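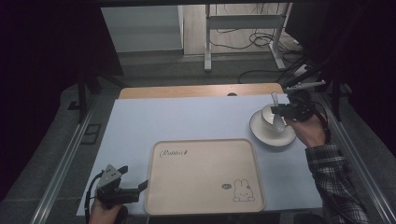

I deleted my fourth social app of the year last week, and I'd like to complain about the way it said goodbye. It was called Flovel, it had been on my phone for 11 days, and when I pressed the button it asked me whether I was sure, then showed me the faces of three people who would "miss my updates". One of them was my dentist.

I don't mind that the apps want me to stay. Of course they do, they're businesses, and a corner shop would like me to come back as well. But the man in the corner shop doesn't stand in the doorway holding up a photo of my dentist! And he doesn't ring me at ten at night to say that somebody I was at school with has just bought some crisps.

The notifications are what get me. I kept a tally one Wednesday (sad, I know) and by bedtime I'd had 32 of them from Pelline alone. Two were messages from human beings. The rest were things like "Your group is getting lively" and "See what you've missed", and when I went to look, what I'd missed was a bloke I've never met arguing about parking.

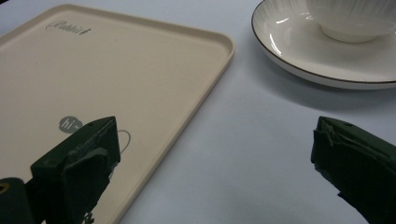 JUVDALE, April

My friend Peadar Nic Giolla thinks I'm being a baby about all this. He runs the walking group's page on Pelline, which has 400 members, and he says he couldn't get a dozen people to the foot of a hill without it. "Just turn them off," he says. Well, I did turn them off. I went through every switch in the settings, and there's one page for sounds, another for "highlights" and a third for something called gentle reminders, which were the least gentle of the lot. A fortnight later there was an update and half of them were back on.

That's the bit I can't forgive. If I say no to a second helping, I don't expect to find it on my plate when I come back from the loo. A no should last until I change my mind, and I can't see why that needs a clever engineer to sort out. One switch, front page, off means off. I'd even pay for it, a couple of quid a month, and I'm tight.
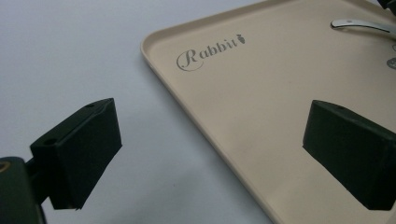
A beige tray with "Rabbit" on it, on a white tabletop.

Peadar does have a point about the walks, mind you. I tried going without for most of the winter and I missed two birthdays and a funeral tea, because everybody assumed I'd seen the post. People have stopped ringing each other. I've stopped too, so I can't be too grand about it.

So I'm back on Pelline, grumbling, and I've joined a little thing called Hodoroagă as well, which a cousin talked me into. It caps every post at 500 characters and sends one round-up in the morning, with my porridge. So far it has told me about a lost cat and a cheap sofa. I've left the notifications on for that one.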